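Spend on the fingers first: a small lab plans its second arm

Fiifi Amegashie had a spreadsheet open before I had taken my coat off. He runs equipment planning at Astitz, a small manipulation lab, and he loves this part of the job. "Give me a budget with holes in it and I'm happy for a week!" he said.

The lab is deciding what to buy for Dosell, its project on handling everyday household goods. Last October the team priced a complete second station and then tore the list up. "We had put nearly everything into the arm," Amegashie told me. "The gripper got what was left over, and the gripper is the thing that touches the objects."

His colleague Edem Essien keeps the running costs. Groceries and stationery came to 681 dollars last year, far more than she had planned – snack bags get crushed, lids crack, boxes lose their shape. "I had one line for it, called 'misc'," she said, laughing. "Now it has its own page."

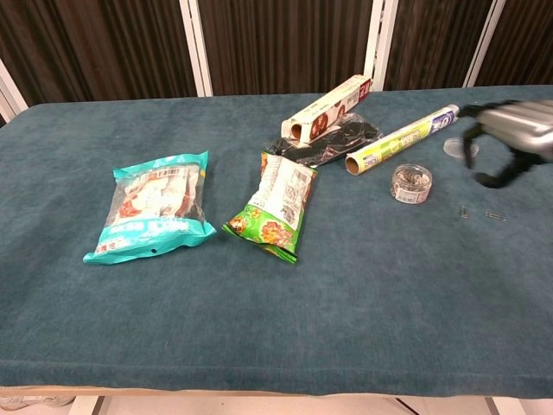
Snack bags, cling film and a small jar with its lid on the test table at Astitz.

Essien is keenest on the small stuff. A bag of food is forgiving, she said, but a paper clip on fuzzy cloth is a proper test of fingertips, and she wants four spare sets in the next order. Amegashie has agreed to two so far. They were still arguing about it, very cheerfully, when I left.

What about delivery? The supplier quoted nine weeks for the arm, and Amegashie has written 44 days of setup and training into the plan after that. "People budget for the box arriving," he said. "I want to pay for the days when we're learning how to use it – that's the fun bit!"

The order goes in once the fingertip question is settled.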